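Caring for Glazed Tableware in a Shared Household

Readers of this blog have asked for guidance on keeping ceramic pieces in daily use. The following notes reflect my own practice and a conversation with Lorraine Dunmore, who fired stoneware in Ballarat before her retirement.

Storage

Bowls should be stacked no more than two high. An unglazed foot will scratch the glaze of the piece beneath it, and a square of felt between the two is sufficient protection. Cupboards above the kettle are to be avoided.

Inspection

Each piece is examined inside and underneath in November, before the Christmas visitors arrive. Specks in a glaze are commonly a feature of the clay and need not cause concern.

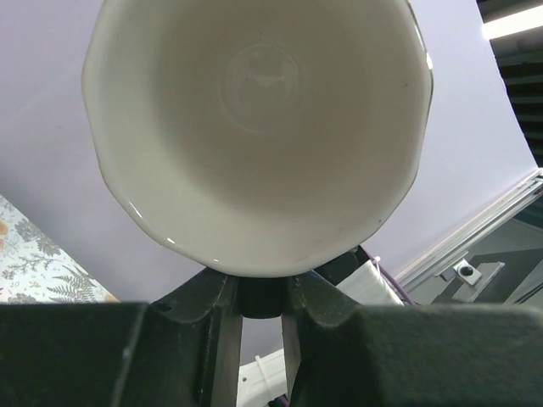
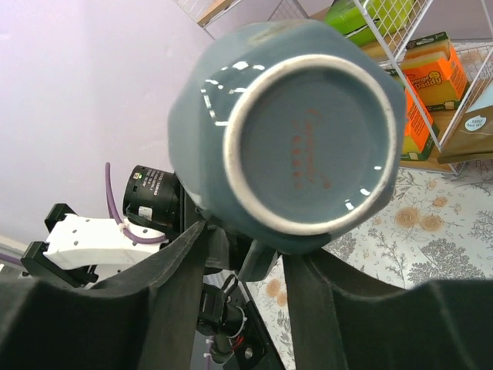 Washing

Hand washing is preferred. Water at 40 degrees and a mild detergent will suit most glazes. Marks applied over the glaze should never be scoured, and the dishwasher is unsuitable for them. Tea stains respond to bicarbonate of soda, left on as a paste for an hour and rinsed well.

Pieces are to be dried fully before they are returned to the cupboard. Lorraine leaves hers overnight on a tea towel, upside down.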